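## 4. Corridor run in the simulator

This section covers the first rehearsal of a tidying chore in the Jerkano simulator. Chores rehearsed here are not yet approved for the Trollolach unit in an occupied home. Carrying a bowl to another room is still slow work for a machine, and an operator must watch every run.

1. Load the corridor world and wait for the physics to settle.
2. Set the arm speed limit to 12 per cent.
3. Open the gripper before driving.
4. Check that the counter is on the robot's right and the door is at the far end.

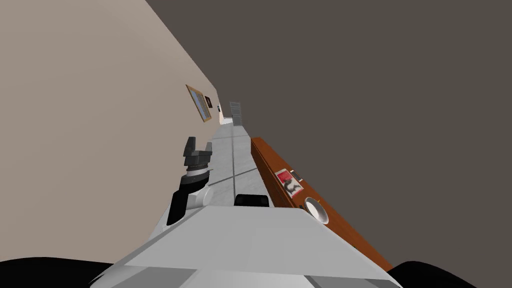

*Fig. 4.1 - Start view: gripper pointing down the corridor, counter with red book and white bowl to the right.*

5. Select one item only. Flat items such as books and cards are harder to lift than bowls and should be left until the bowl routine passes.
6. Press **Plan**. If no path is found within 30 seconds, move the base back and plan again.

> **Caution:** Do not widen the search area to force a plan. The arm may sweep the counter and knock other items off. 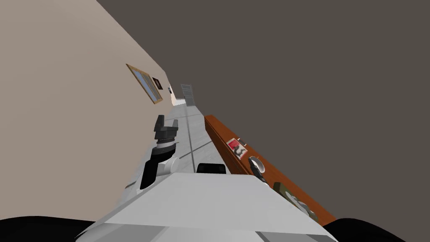

7. Run the plan at the set speed and keep one hand on the stop key.
8. Log the result as *done*, *dropped* or *refused*. A grasp corrected by the operator is logged as *refused*.

**Note:** The Antunes planner treats each item as rigid. Cloths and soft packaging are not supported in this release, and neither is wiping the surface underneath.

**Note:** A routine needs 12 runs in a row logged as *done* before it may be sent to Laurinda Louro for bench trials. Results from the July build do not count - the Gereck contact model was replaced after it.

Section last revised November 16, 2018.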